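Search projects Enter keywords
Category: Assistive Robotics / Progress Reports

Urkano kitchen tasks – progress report to Seston
Prepared by Samira Jaber, 04/05/2018

Work this period was on teaching the humanoid to move fruit between the refrigerator and a basket on the table. All demonstrations were recorded by remote control. Karim Bitar and Oduor Rotich shared the operating, and Nizar Aoun checked the recordings each afternoon.

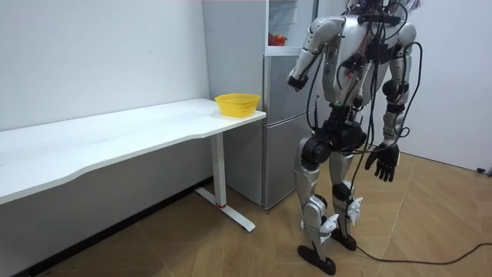
Refrigerator task, upper door open, right arm raised.

We have 208 usable demonstrations against a target of 180. Another 50 were thrown out, mostly for jerky wrist motion when the operator changed grip on the controller. Karim has since turned down the wrist gain and the newer recordings are smoother.

Placing over the basket is the slower part of the task. Operators tend to stop and correct before they let go, and the model learns the pause along with the motion.
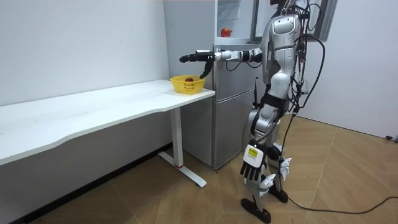 Rüdiger Fröhlich has proposed trimming these pauses before training. We tried it on one batch and will report on it next time – the comparison isn't finished.
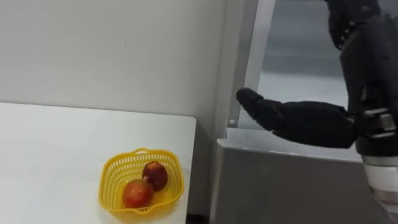

Two apples in the basket, seen from the operator's view.

Still outstanding: the replacement cable guide from Clirkow, and a decision on whether drawers are added before November. We'd like your answer on the drawers first, as it affects operator hours.

0 comments 4 shares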